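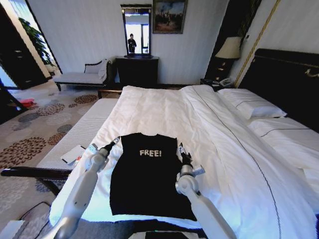 Fornavley

Fornavley is a small ski resort and mountain village at the top end of the Illano valley. I've been going there for 13 winters now, and I've been adding bits to this page for most of them, so forgive me if it wanders (corrections are welcome, especially on the early history, where half of what I know came from one long lunch).

Name and location

The village sits on a shelf above the river, facing south-west, which means lovely long afternoons and rather slushy lower runs by April. Older maps spell it Fornavlei. Zarmeena Hashmi, who wrote the local walking guide, thinks the name comes from an old word for a bread oven, and there is a ruined communal oven behind the church, so I'm inclined to believe her. Other people will tell you it's a family name. The road up from Illano has plenty of hairpins and the council is good at ploughing it, but do carry chains. I once sat in a lay-by for two hours behind a bakery van because neither of us had bothered.

History

There was a rope tow here before there was a proper road. It ran up the meadow behind the school and was driven by a tractor engine, and you can still find the concrete block it was bolted to if you poke about in summer. The first chairlift came later, a single-seater that people talk about with great fondness and that must have been freezing. It was replaced by the present double, which is also freezing.

The big change was the Trarnura gondola, which opened up the bowl on the north side. Before that you had to walk over the col with skins on, and some of the old hands grumbled terribly about having company up there. Masanobu Kamata, who ran the ski school at the time, laid out most of the runs in the bowl, and the long curving one down the left side is still called Kamata's by everyone, whatever it says on the piste map.

The ski area

There are 7 lifts, counting the children's carpet. The vertical drop from the top of Trarnura to the village is 1000 metres, though you only get to ski all of it when the bottom run is open, and in a thin year that might be just January and February.

Beginners have it good. The nursery slope is properly flat at the bottom, it's right by the car park, and the carpet is covered so nobody's toddler gets snow down the neck. After that there's a long green track through the larches which I still do at the end of the day when my knees have had enough! Intermediates get the best of it, I think, with wide reds on both sides of the ridge. If you want steep, there's the Bangash couloir, which is marked on the map as an itinerary. It isn't patrolled, and the patrol hut at the col will tell you whether it's sensible that morning. Ask them. They're very nice about it.

Queues are short except in the February school holidays, when the gondola gets busy from half past nine until eleven. Go up early or have a second coffee.

Staying in the village

Fornavley has 468 guest beds, according to the board outside the tourist office, and most of them are in small family hotels and flats above shops. The Bangash is the oldest hotel and the one I know best. Rooms at the back are quieter and look up at the ridge, rooms at the front get the church bell. The breakfast is enormous. Youssra El-Sayed took over the kitchen a few winters ago and her lentil soup has become the thing to have for lunch even if you're staying somewhere else (get there before one).

There are flats too, and they're cheaper, but check whether there's somewhere to dry boots. Mine one year had a single radiator in the hall and the whole place smelt of sock.

Evenings

Quiet, on the whole. There are two bars and a games room, and the bar by the gondola has music on some nights. If you want dancing until dawn you'll be happier elsewhere. There's floodlit tobogganing on the school meadow, which is free if you bring your own sledge, and a night ski down the larch track once a month, led by Junaid Kakakhel from the ski school. You carry a torch and finish with something hot at the bottom. I loved it.

Summer

The gondola runs again from late June for walkers. The path round the Trarnura bowl takes most people four hours, with a steep bit near the end, and the gentians in the upper meadows are worth the trip by themselves. May is the dead month. Almost everything is shut, the road is being mended, and the hotels are having their carpets cleaned.

Getting there

Buses meet the train at Illano and take forty minutes. Skis go in the hold for no extra charge. The last one up leaves at ten past seven in the evening, and after that it's a taxi, best booked ahead through Kausar Durrani at the tourist office, who also keeps the lost gloves.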